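Reading time: 3 min

Packaging and Gift Foods, Handout 4: Tins, Cartons and Inner Wraps
Notes by Ismail Ouali

Welcome back! We get to the hands-on part of the unit now, and I have been looking forward to it since the start of term. Bring one packaged food gift from home, the more layers the better. Tea, cookies, candy, dried fruit, anything dry will do. Empty or half empty is fine.

Why layers?

Last week we talked about the single-layer pack (a paper bag of flour, say). Gift foods are a different animal. There is the outer carton, which does the talking. Then often a tin, which takes the knocks. Then a wrap on each piece, which keeps out air and moisture. Every layer has its own job, and you can learn so much just by opening one slowly and asking what would go wrong if that layer were missing!

Terms to know

Primary pack: touches the food.
Secondary pack: holds the primary packs together.
Headspace: the room left over inside. A tin with a lot of headspace lets its contents slide, so makers add trays, tissue or a tighter count.
Printed face: the side meant to be seen on a shelf. On tall cartons the small text usually goes on a side panel, and that is where you should look first for ingredients and storage advice.

Working through your own pack

1. Clear a patch of floor or table and put down a cutting mat or a sheet of paper.
2. Stand the carton up before opening it and sketch the front and one side.
3. Take out the inner pack. Open it and tilt it gently. What moves? What stays put?
4. Lay any loose printed sheets flat beside the tin. Please don't throw these out, they are half the fun.
5. Weigh the full pack, then the food alone. My Marchal sampler came to 639 grams with everything and 581 without the carton, so that carton was 58 grams of nothing but card and ink. I love this number.

Bare metal shows every fingerprint and dent, so look closely at the corners. Corners take the first hit when a pack is dropped, and a mark there says a lot about how much the carton was really protecting.

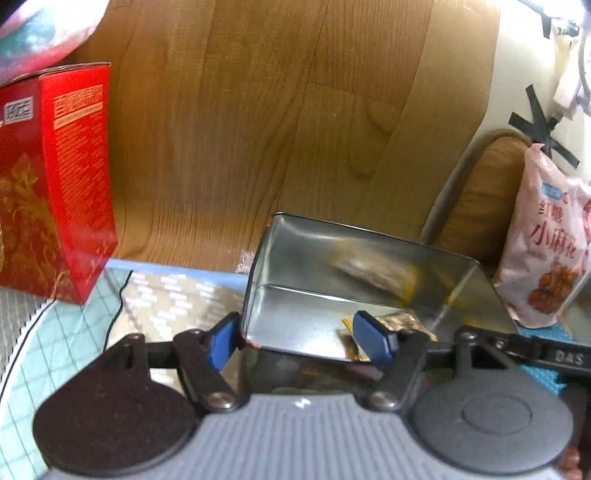 Fig. 1. Open silver tin with wrapped contents, red carton with gold decoration at left.

For next time

Write up your pack in one page, with your sketch and both weights. Read the Kastico sheet on tin closures, pages 1 to 7. We will compare slip lids and hinged lids, and I'll bring my favorite squeaky one.

Related handouts
Handout 3: Paper Bags and Pouches
Handout 5: Lids and Closures
Reading a Side Panel: the Brurkell Carton

Contact: Ismail Ouali, course office | Back to top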